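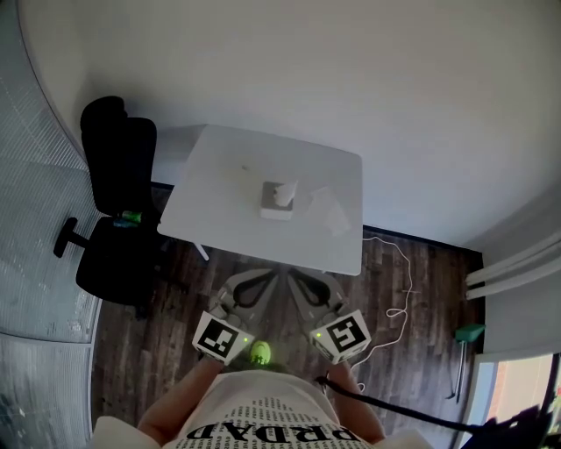

Dultwood Developer Forum
Category: Perception and State Estimation
Topic: Marker pose dropouts and left/right time offset in two-hand gripper recordings

tmarar
Posted 9:12 AM

The purpose of this thread is to collect experience with dropouts in the marker tracking stage of the Arkel pipeline, version 3, before our group files a formal report.

Our configuration is as follows. The operator holds one gripper in each hand. Each gripper carries a cube with a square fiducial marker, and the two patterns differ, so identity is not in question. The head camera supplies the images. The tracker estimates the pose of each cube in the head frame, and a second process places both in a table frame for training.

In our most recent batch of 137 episodes, the right gripper loses its pose far more often than the left. The gaps are short, but the smoother fills them with a straight line, and the policy trained on those segments shows a visible hesitation before closing. I would appreciate guidance on two points: whether the smoother should be permitted to fill gaps at all, and whether others have seen this difference between hands.

Thenmozhi Marar

kestrel_ops
Posted 9:47 AM

Please state the exposure setting and whether automatic exposure is enabled. A white cube in front of a white table and a white wall leaves the detector with only the marker's own border to work from. If a bright window enters the view on one side, automatic exposure will respond to it, and the marker on that side may suffer first.

tmarar
Posted 10:05 AM

Automatic exposure is enabled. There is a window to the operator's right. I had not connected the two, and I will run a comparison with exposure locked.

fourbar
Posted 10:31 AM

I would advise against treating this as a lighting matter until the corner refinement settings have been reviewed. In Arkel 3 the default refinement window is too large for a marker seen at a steep angle from above. The corners are pulled toward the edge of the cube, the reprojection error exceeds the limit, and the pose is rejected. The log then records "no detection," although a detection did in fact occur. Kindly enable the rejected-candidate log and count how many of the gaps contain a candidate.

kestrel_ops
Posted 10:44 AM

The refinement window applies equally to both markers. It does not explain a difference between hands.

fourbar
Posted 10:58 AM

It does if the operator is right-handed and turns that wrist more. The viewing angle is then steeper on that side for a larger share of each episode. Both explanations are consistent with the evidence provided so far.

m_oduya
Posted 11:20 AM

On the first question, our laboratory's position is that the smoother should not fill any gap in the interval before the fingers close. We apply the following rules in the export step:

Gaps of 2 frames or fewer are interpolated, with rotation handled separately from position.
Longer gaps during free motion are interpolated and flagged, and the flag is passed to the loss as a lower weight.
Any longer gap within 50 frames of a gripper state change causes the segment to be dropped.

We adopted these rules after reviewing the Nosetti planner traces, in which the planned path followed the straight-line artifacts quite faithfully.

fourbar
Posted 11:36 AM

I must disagree with the third rule. Dropping every such segment biases the data toward easy grasps. The difficult ones, where the hand is turned and the marker is partly hidden, are those the policy most needs. Fusing an inertial estimate across the gap would preserve them.

m_oduya
Posted 11:52 AM

That is a fair objection where inertial data are available and synchronized. Where they are not, I would accept the bias over incorrect labels. We report the dropped share with each release so that users may judge for themselves.

tmarar
Posted 3:18 PM

I have completed a first comparison and offer the results, with the caution that the sample is small.

With exposure locked, dropouts on the right gripper fell by nearly half. The left was unchanged. With the rejected-candidate log enabled, most of the remaining gaps on the right do contain a candidate that failed the reprojection limit. It would appear that both kestrel_ops and fourbar identified a contributing cause.

I have also found that the two pose streams are stamped when each is published, and not when the image is captured. The right marker is processed second and therefore receives a later stamp.

kestrel_ops
Posted 3:40 PM

The stamping fault should be reported separately. It affects every user who computes the relative pose between grippers, whether or not they observe dropouts. The Åberg bridge copies the stamp without checking it, so the error will carry through to your exported files as well.

tmarar
Posted 4:02 PM

Agreed. I will file the stamping fault today and attach the candidate log to a second report on the refinement window. The existing batch will be reprocessed from the raw images before any further training. I would ask m_oduya whether the export rules may be shared as a configuration file.

m_oduya
Posted 4:15 PM

They may. I will post the file in the tools category once the internal paths have been removed. Please note that it expects capture-time stamps and will refuse the current output.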